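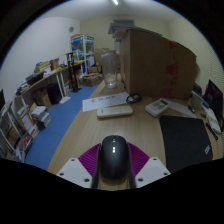 Kasham Desk Lamp, Clamp Mount
Sold by Huner, Laltdale
In stock. Ships from our Laltdale warehouse or pick up at the counter.

We resisted carrying another LED desk lamp. Most of the ones sent to us for a look go back in the box the same afternoon, usually with a leaflet promising better sleep, better grades and relief from headaches. The Kasham came with a leaflet too. We threw it out and kept the lamp.

What it does is put an even patch of light on a work surface and stay where you leave it. That is a fairly low bar, and plenty of lamps at this price don't clear it.

Specifications
Mount: clamp, steel, with rubber facing
Arm reach: 20 inches, fully extended
Color rendering: 96 (maker's figure)
Brightness: 3 steps
Finish: matte gray or matte white
Power: wall plug, cord exits at the clamp
Warranty: 2 years, parts only

About that color figure

Every lamp maker quotes a color rendering number now, and we have no lab to check them with. Kasham says 96. Next to the daylight at our front window, reds look red and skin doesn't look green, which is more than we can say for the lamp we stopped selling in November. If you match paint or fabric for a living, bring your samples in and judge for yourself. We would not buy on the number alone, ours or anyone else's.

The maker also calls the light "glare-free." We asked them to take that word off the box and they declined.
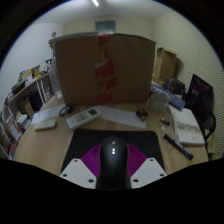 Glare depends on where the lamp sits and what it shines on, and no diffuser changes that very much. The Kasham has a decent one, a frosted strip set well back under the hood, so you don't catch the bare LEDs in the corner of your eye. Shiny things on the desk will still throw light back at you. A glossy mouse shell picks up small bright spots like the two showing on the black one here, and a phone screen or a laminated sheet is a good deal worse. Move the head to the side of whatever you're looking at. Clamp it on the left if you write with your right hand, and the reverse for lefties.

The arm

This is the part we like. The joints come from Esteves, who make arms for several brands, and they use a plain friction collar with a knob you can tighten by hand. Cheaper lamps hide the joint under a plastic cap, and when it starts to droop you own a lamp that points at the floor. On the Kasham you turn the knob.

It does squeak at the lower joint when new. The maker says this goes away. On our counter lamp it has not gone away, though it has gotten quieter.

The clamp needs a square edge. Rounded desk fronts and beveled glass are out, and so is anything with a metal lip underneath. There is no weighted base and none is planned as far as we know – please don't order hoping one will turn up later.
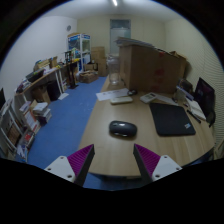
Check the back edge as well as the front. Many desks have a crossbar or cable tray right where you'd want the clamp to go, and it is our most common reason for returns on this lamp.

Controls

One button on the hood. Press to step through the brightness, hold to turn off. It remembers the last setting unless you unplug it. The lowest step is too bright for a night light and the highest is brighter than most people will want on white paper. You'll probably leave it in the middle like we do.

No app, no charging pad, no clock. We count all of these in its favor.

Who should skip it

If your ceiling light is fine and you mostly look at a monitor, a desk lamp may do very little for you. Try turning the screen brightness down first – it's free. And if you need to light a full drafting table, this arm is too short.

Returns

Unused or lightly tried, with the clamp pads intact. Keep the box. The LEDs are not replaceable, so when they go, the lamp goes. We think that's a poor way to build a lamp and have told Kasham so.

Page last checked March 11, 2023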